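Lemons in March

Every year in March I buy too many lemons. The greengrocer at Forari puts them outside in open crates, and the price goes down if you take the whole bag, so I take the whole bag. This year I counted at home: 22 lemons, for a household of two. My plan was to write this post last Sunday, but on Sunday I was still cutting.

I grew up with lemons preserved in salt, and I still make one jar of these. But what I want to write about today is the simpler thing, the lemon slices in sugar. In my family we put them in tea. You take one slice and one spoon of the syrup, you pour the hot tea over it, and you do not need anything more. My grandmother kept the jar on the window sill, which I would not recommend. I keep mine in the fridge.

For one middle-size jar I use 400 grams of lemons and the same weight of sugar. I wash the lemons in warm water and rub them with a brush, also the ones which are sold as unwaxed. Then I dry them well. A wet lemon slides under the knife, and I have a small scar on my thumb from the year when I was in a hurry.

The slicing is the part I enjoy most. First I take off both ends, until I see the flesh. Then I cut round slices, as thin as I can manage without tearing them. A serrated knife is easier for the skin, a smooth one gives a nicer slice. I have changed my mind about this several times. At the moment I use a small smooth knife from Dastik, and I sharpen it before I begin -- it does make a difference. The pips I push out with the point of the knife, one by one. If you leave them in, the syrup becomes bitter after some days.

I used to let the slices lie all over the board and then hunt for them with sticky fingers. Now I keep them in a little pile on the near side, in front of the knife, and a bowl stands close by. The last piece of the lemon is always the difficult one, because it is small and the fingers come too near to the blade. I hold it flat against the wood, or I give up and squeeze it into my water glass.

A lime is also possible. One lime among many lemons gives a sharper smell, and the green looks pretty in the jar. I would not use more than one. The skin is thinner but somehow tougher, and it stays chewy for a long time.

Then you fill the jar: a layer of slices, a layer of sugar, and so on to the top, with sugar as the last layer. Close it and leave it in the kitchen for 12 hours. After this it goes in the fridge, and you turn it over once a day until the sugar is gone.

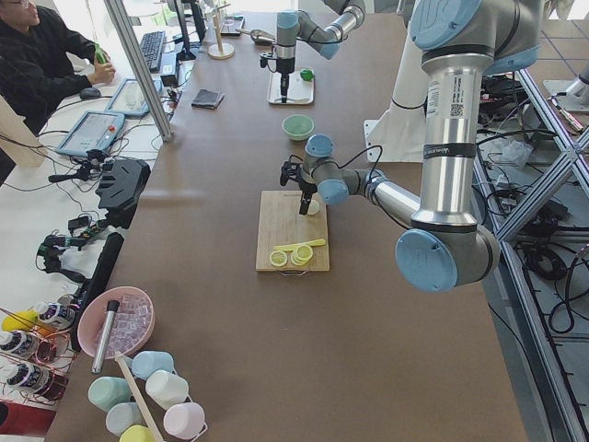

What I do with the ends

The ends go into a small pot with water and a spoon of vinegar, and I boil this when the kitchen smells of fish. What is left after that goes to the compost.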